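# Getting the Red Out: What We Learned About Marker Stains on White Work Tables

Project report, Maltside design workshop, materials and care unit
Group: Nabila Alaoui, Venkatesh Naidu, Hala Samir and me (Kamarul Hutapea)

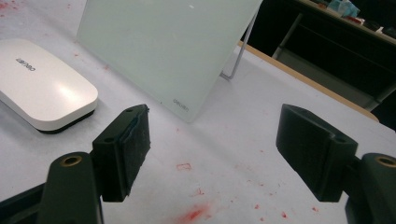
Shared work tables take a beating, and the white ones tell on you. Our group picked table care for our unit project mostly out of irritation, if I can say that in a graded report. Everyone at Maltside has had the experience of laying down a clean sheet of paper and wondering what's going to come up on the back of it. The table in the photo is the one we spent most of our time at, with red stains and speckles scattered over the top, a white deli eraser lying at the left and the frosted glass whiteboard standing behind. We wanted to know which stains would come off, what was the gentlest thing that would shift them, and whether people could be talked into cleaning up sooner.

## How we got to the question

Our first idea was way too big. Hala wanted to do every surface in the workshop (tables, boards, sink, floor, the lot!) and I wanted to design a whole new table cover. Our instructor, Zineb El Khatib, read that proposal and wrote one line under it: "Pick one mess." So we picked marks on white tabletops, and within that we picked red, which is the color people complain about most in here.

I should be clear about what we don't know. We never found out what made the old red marks. They were there before our unit started, and when we asked, we got a different answer from every person — marker, ink pad, paint, the red stuff from the print project. Because of that we split the work. The old marks were treated as mystery marks, and we made fresh ones on spare offcuts where we knew exactly what we'd put down.

## What we used

We kept the shopping list short and stuck to things the workshop already had, plus one bottle I brought from home.

- plain warm water and a soft cotton cloth
- dish soap, a few drops in a bowl of water
- a dry eraser
- baking soda mixed to a paste
- rubbing alcohol on a cotton pad

For the fresh marks we used dry-erase marker, permanent marker and red stamp ink. Venkatesh had the bright idea of adding red poster paint the next morning, which meant redoing the labels on all the offcuts. He did redo them, to be fair.

## The rules we set

Each mark got 27 strokes with the cloth or pad, one direction only, with the same person rubbing. That person was Nabila. We tried sharing the job at the start and the results went all over the place, mostly because Venkatesh rubs like he's sanding a boat. Why 27? It was how many strokes Nabila managed on the first trial before her wrist got tired, and we kept it so that the later tests would match. I'd choose a rounder number if I did it over, but it worked fine.

After the strokes, the other three of us looked at the mark from standing height and gave it a word: gone, faint, or still there. We wrote down our words before talking. When we disagreed we went with the worse score.

We also left fresh marks for different lengths of time. One set was wiped right away, one after lunch, and one the following morning.

## What happened

Dry-erase marker was the easy one, as you'd guess. The dry eraser took it off when it was fresh and still did pretty well the next morning, with a faint shadow on one offcut that came up with soapy water.

Stamp ink surprised me. Wiped right away with plain water, it smeared into a pink cloud that was bigger and uglier than the mark we'd started with. Soap did better, especially if you dabbed first and rubbed second. By the next morning soap wasn't enough, and only the alcohol got us to "faint."

Permanent marker laughed at water and soap both. Alcohol took it off fresh, and it mostly took it off a day later, too. You need to keep turning the pad to a clean side, though, or you just paint the table a lighter shade of red. We lost one whole offcut that way before Hala noticed what was going on.

Poster paint was gone with soapy water in every test. Thank you, poster paint.

The baking soda paste was the one I'd been rooting for, and I have to report that I wouldn't use it on the tables. It did lighten the stamp ink. It also left a dull patch on the offcut that you could catch if you bent down and looked along the surface toward the window. Zineb asked us to stop there and not try it on the real table, so we didn't.

## The mystery marks

With permission, we picked 4 small marks near one corner of the real table and tried the methods in order from gentle to strong. Two ended up gone with alcohol. One went faint and stayed there. The last didn't budge for anything, and Nabila gave it double strokes out of pure stubbornness.

The little speckles were harder to judge than the bigger stains. On the offcuts every mark was a neat square, so you could say right away if it had changed. With speckles you lose track of which one you were working on! We ended up laying a paper ring around each mark so we'd keep our eyes on the right spot. If another group picks this up, start with the rings.

I was hoping we'd be able to work backward and say "this one was stamp ink, that one was marker." We can't. A mark that comes off with alcohol could be either, and we had no way of knowing how old any of them were.

## Asking people

Hala ran the people side. She talked to the other groups about when they clean their table, and the most common answer was "at the end, if there's time." Very few had ever wiped a spill in the middle of working. Several thought the workshop's dry eraser would work on any marker, and a couple believed the stains were so old there was no point in trying, which I kind of understand. If a table already looks marked, one more speck doesn't feel like your problem.

So we set up a wipe station — a tray with soapy water, folded cloths and a small card saying what to use on what. We kept it to 3 lines:

**Dry-erase:** dry eraser, then soap.
**Ink or paint:** dab with soap, right now.
**Permanent:** ask for the alcohol.

We put it by the sink first and it got ignored. Venkatesh moved it to the middle of the table the next week and people started using it, including one guy who cleaned a spot that had nothing to do with him. We didn't measure this part properly. I'd call it encouraging and leave it at that.

## Stuff that went wrong

Our lighting wasn't consistent. The overhead lights put a shine on a white surface, and a faint pink mark can disappear in it completely until you move your head. Some of our early "gone" scores got changed to "faint" when we checked from the other side of the table. After that we looked from both sides every time.

Our offcuts may also not be the same material as the tabletop. They look the same to us, but we couldn't find any paperwork. I emailed Filali, the shop the offcuts came from, and hadn't heard back by the time this was due.

And we only had one rubber. Nabila's arm is a pretty specific piece of lab equipment, so somebody else's results could come out different.

## What we'd do next

Venkatesh wants to test clear covers, Hala wants to run the wipe station for a full month with a tally sheet, and I'd like to try the alcohol on marks that are a week old or more. Nabila would like someone else to do the rubbing. We've left the card and the labeled offcuts in the drawer under the sink, with our score sheets folded inside the lid of the box. The stamp ink ones are at the bottom, so please put a sheet of paper between them if you take them out.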